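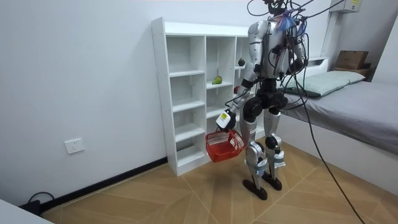 How I Fix a Squeaky Floor in a Small Bedroom

I lived with a squeak between my bed and my bookshelf for two winters before I did anything about it, and then the whole repair took me one afternoon (most of it spent crawling around with my ear to the floor). If you've got the same kind of noise and you can get under the room from a basement or crawl space, you can probably do this too!

What I used: a flashlight, painter's tape, a pencil, a few thin wood shims, wood glue, a drill, some short screws and a tub of powdered graphite. I got the shims and screws at Restrepo, the little hardware store near me, and the graphite was an old tub of Flostimard I already had for door locks. Any brand will do.

Finding the squeak

Get a helper if you can. One person walks slowly back and forth upstairs, heel first, and the other stands underneath and listens. When you hear it, the walker sticks a bit of tape on the floor and the listener makes a pencil mark on the nearest joist. Do it a few times, because squeaks travel and my first mark was a good foot off.

Working alone? Tape first, then measure from an outside wall or a heating vent, something you can find again downstairs. Write the numbers on your hand. I wrote mine on a scrap of paper and lost it on the stairs.

Try the easy thing first

Before you drill anything, sprinkle a little graphite along the seam, lay an old towel over it and walk on it for a minute. Wipe up whatever's left. Go easy with it on a light floor, it's dark gray and it gets into socks. Talcum powder is paler and works nearly as well.

This quieted 4 of my squeaks completely. The loud one didn't care.

Shimming from below

Look along the top of the joist at your mark. If there's a gap between it and the subfloor, put a dab of glue on a shim and slide it in by hand until it's snug. Don't hammer it! I did that in the hallway years ago, lifted the boards and ended up with a brand new squeak right next to the old one.

Leave the glue overnight and keep off that spot.

Adding a screw

Some squeaks come from the finished floor rubbing on the subfloor, and a shim won't help there. You'll want a short screw driven up from underneath, and the length matters a lot. Measure the thickness of both layers at a vent opening, then pick a screw that stops at least a quarter inch short of the surface. Drill a pilot hole first, with tape wrapped around the bit so you know when to quit. Have somebody heavy stand on the spot while you drive it.

Skip this part if your floor is a floating one. Those need to move a little with the seasons, and pinning one down can make it buckle.

My total came to $11, and I still have most of the shims. I've got the landing to do next, where there's a ceiling underneath and no way in from below, so I'll be reading up on breakaway screws for that.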